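Fabric Care > Washing and Color Problems

How do I keep new red clothes from turning everything else pink?

Asked by Tamara Demchenko
Viewed 320 times

Hello everyone, and thank you in advance for your patience with a long question. My two daughters have joined a folk dance group in Ocampo and the color is red, so we suddenly own more red cotton than I have bought in my whole life. Skirts, tops, sashes, the scarves that go with them. The first time I washed a scarf I put it in with the regular load (cold water, I thought that was enough!) and now I have pink pillowcases and a pink undershirt that my husband wears without complaint, bless him.

The tops are the part that worries me. They have white trim sewn on at the neck, so I can't just wash red with red and forget it. My mother always said to soak new things in vinegar and salt overnight. My neighbor says that's an old story and does nothing. The label says only "wash before use, wash separately," and it doesn't say how many times.

We have a Stastero front loader, which has a delicate cycle and a cold cycle but I can't find any way to do both at once. The first performance is in December and I would love for the white trim to still be white by then. 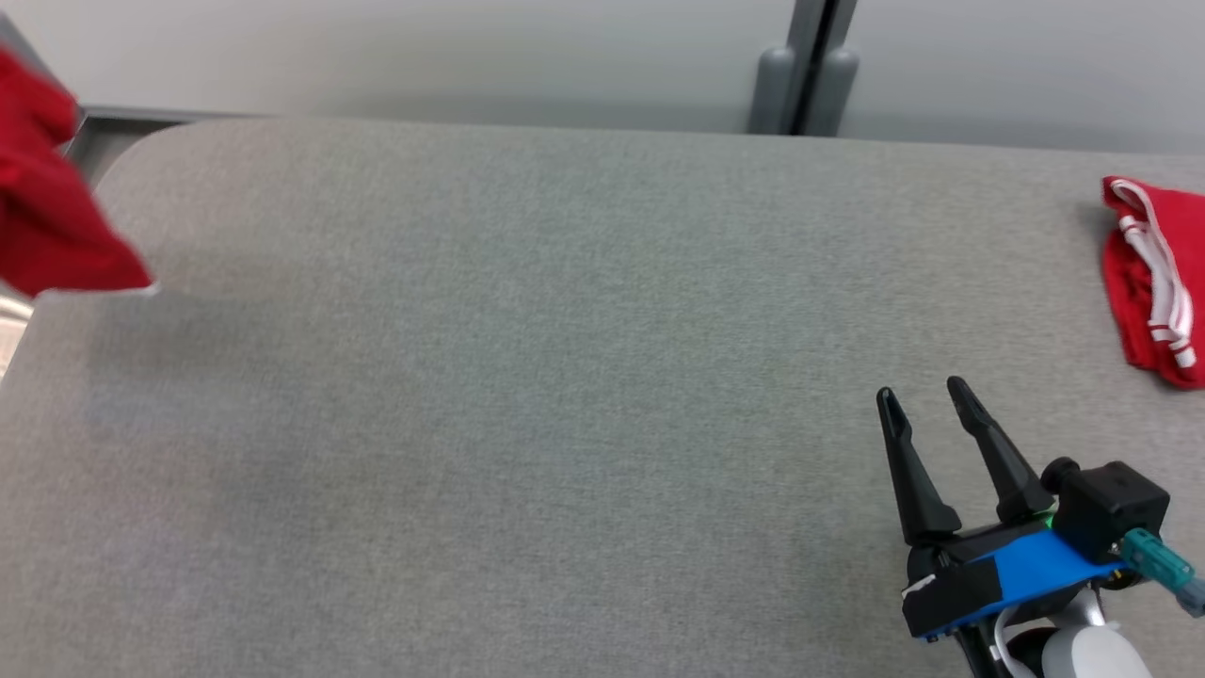

Red fabric on the gray padded top.

So, my questions. Does vinegar or salt do anything? How many washes before I can trust them with other clothes? And is there any hope for the pillowcases?

2 replies

Remedios Valcárcel replied
Marked as most helpful

Hi Tamara! I sewed for a theater wardrobe for 14 years and red was the color that made me lose sleep, so I feel for you.

Your neighbor is right about the vinegar, I'm sorry to say. Vinegar has a place when you are dyeing wool or silk with acid dyes, and I think that's where the story came from, but on cotton that has already been dyed it won't lock anything in. Salt is the same kind of thing. It helps push dye into cotton while the dyeing is going on, and afterward it mostly makes salty water. What you have is loose dye that never attached to the fiber, and the job is to rinse it out and not let it sit on the white parts while it's leaving.

Before you wash anything, wet a corner of a white rag and press it hard on an inside seam for a minute. If the rag comes away clean, you can relax a good deal. If it comes away pink, here is what I would do:

1. Take the plain red pieces first, the ones with no trim. Wash them by themselves in plenty of cool water with an ordinary detergent that has no bleach in it. Don't stuff the machine. Loose dye needs a lot of water to be carried off.

2. Do it again, and keep doing it until the rinse water is clear. A bathtub or a white basin is handy for checking. Some reds need two rounds and I had one velvet-trimmed cape that took 6, so I can't give you a number.

3. For the tops with white trim, wash one at a time in a big basin with a dye-holding detergent. I used Lendis for years and there are others. These keep the loose dye floating in the water so it doesn't settle back on the white. Keep the top moving, and don't walk away and leave it soaking. An overnight soak is the worst thing you could do to that trim, even though your mother meant well (mine told me the same).

4. Rinse until clear, roll in a white towel, press the water out, and lay it flat with a dry towel tucked inside between front and back. I think more trim gets ruined while drying than in the wash. Wet red lying against white for six hours will do it every time.

5. Keep them out of strong sun while they dry, and turn them inside out.

As for the delicate and cold question, on many front loaders you choose the cycle first and then there's a separate button for temperature. Have a look for one with a little thermometer or a snowflake on it.

About the pillowcases – if they are white cotton and haven't been through the dryer, soak them in oxygen bleach and warm water, following the package. Give it a whole day if the package allows. I've had very good luck with that. If they have been dried, try anyway, it just may take a second soak. Please don't use it on the tops.

Last thing, store them folded with the white trim turned away from the red, and only when they are fully dry. A humid closet can do a surprising amount of damage over a summer.

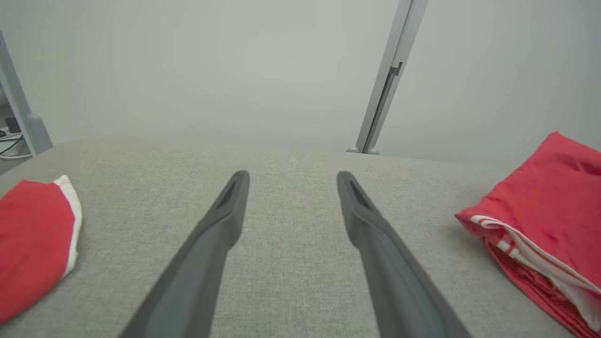 Julián Cifuentes replied

Color catcher sheets. Put two in with every red load and see how pink they come out. When they come out white you're done. I get the Skodiver ones but the store brand is fine too.

I wouldn't wash dance costumes after every practice either, just air them out.

Comments on this page

Tamara Demchenko: Thank you both so much! I did the rag test on everything last night. The skirts are fine but the scarves are terrible, and one top is a little pink at the seam. The pillowcases are soaking now. And I found the snowflake button, it was right there next to the spin speed and I have had this machine since my youngest was born.

Soledad Bravo: Does the towel trick work for stripes? I have a red and white tablecloth I've been afraid to wash.

Remedios Valcárcel: Soledad, yes, but lay a dry towel under it and don't fold it over on itself while it's wet. Test the red first.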